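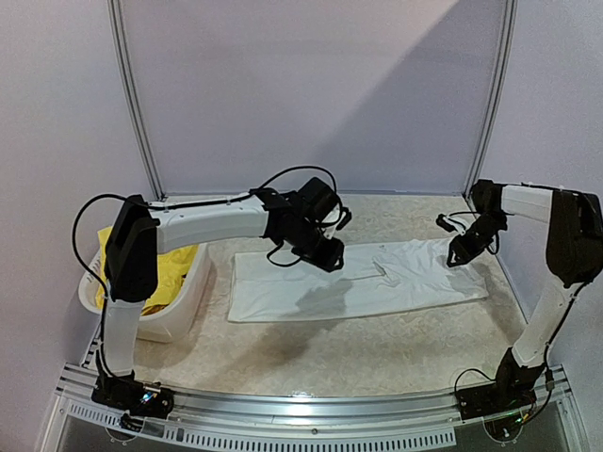 Cell 2, both arms over the cloth, bin on the left.

Ticket 628: left arm stops partway through a fold
Site: Wustwood
Cell: two-arm folding cell, Shakya controller
Status: resolved, watching

Reported
Left arm drops out with "joint comms lost" and the right arm then holds position, as it should. Clears with a restart, comes back within the hour. Only seems to happen when the left arm reaches towards the middle of the table. Never on a bin pick. Lovely clear symptom for once!

09:10
Pulled the log off the controller. 16 dropouts since the last service, every one on the left arm, every one with the forearm stretched out to the right. Right arm is spotless. That pattern smells like a cable to me, so I left the settings alone.

09:40
Powered down and moved the left arm by hand through the fold path. The cable that arches over the wrist is fine, plenty of slack, no rubbing. The wide loop outside the elbow is another story. With the forearm out, it pulls on the plug at the base just enough to rock it. You can feel it with a fingertip.

10:25
Swapped the base plug and lead for the spare from the Hudumell kit. Old plug has one pin slightly pushed back. Very pleased to find something I can hold in my hand! Bagged and labelled, it's in the top drawer.

Refitted the loop with a bit more length on the base side and a soft tie on the lower link. Please don't pull that tie tight, the loop needs to roll as the elbow bends.

11:05
Checked base bolts on the front rail while I was down there, both arms. Left had one that took a small nip, the others were good. Ran the homing routine twice, same numbers both times.

11:30
First test with the white cloth. Folded without a stop, but the left gripper was landing a touch high. My fault — I had knocked the arm's zero when I moved it by hand. Re-zeroed, reloaded the Rinden fold recipe, and it went down beautifully.

14:50
Left it running through lunch. 1,219 moves on the left arm, no dropouts. Really happy with that.

Still to do
Order another base lead, the spare kit is now empty.
Look at the right elbow lead at the next service. No fault there, but it is the same age.
Check the soft tie after 10 shifts and add a note here.
If "joint comms lost" comes back, reopen this ticket and write down which way the forearm was pointing before you restart.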